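Gripper Trials, Part 2: Which Finger Pads Should We Keep?

So by the time February rolled around I'd already changed my mind about this project twice. The plan was to build one arm and write about that, but then I got way too interested in the hand-held grippers (the kind you squeeze yourself, with a camera on board) and the arm kind of took a back seat. My advisor at Sotomayor was nice about it!

The question I ended up with was pretty simple. We had two sets of finger pads, the stiff ones from Waston and the softer Marnar ones, and I wanted to know which set gave us recordings we could use. For me "usable" meant the tracking software, Tustorix, could follow the markers from start to finish without losing them. If it lost them even once, the recording went in the reject folder, no second chances.
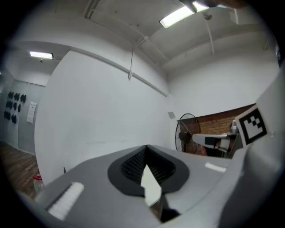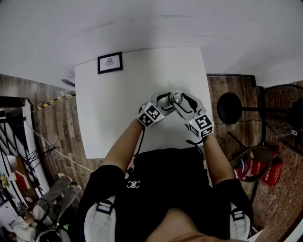

Posted 27 October 2020 by the author | Student Projects | Gripper Trials

Round metal parts were the hardest thing on my list, and I kept coming back to them. With two grippers you have to come in from both sides at once, and if one hand gets there early the part just rolls off toward the other one. The second picture has both grippers on a metal cylinder, and that's the kind of grab I spent most of my time on. I got better at it with practice, which is a problem for my numbers - the pads I tested later got a more skilled me.

I was aiming for 1,000 recordings and stopped at 778, mostly because my wrists were done. Of those, 407 were with the Marnar pads and the rest were with the Waston ones. The soft pads were nicer to use and way more forgiving if I came in crooked. The stiff ones let me feel the moment of contact better, and I think I squeezed less hard with them, but I didn't measure force so please take that as my opinion.

Tracking was the surprise. I expected the pads to matter most and they hardly did. What hurt me was tilting a gripper so far that its marker turned away from the camera, and I did that with both sets. Bright ceiling lights in the view bothered me too, so I want to try locking the exposure next time.

For now I'm keeping the Marnar pads on. Next up is redoing the cylinder grabs with the pad order shuffled, and then I really do have to get back to that arm.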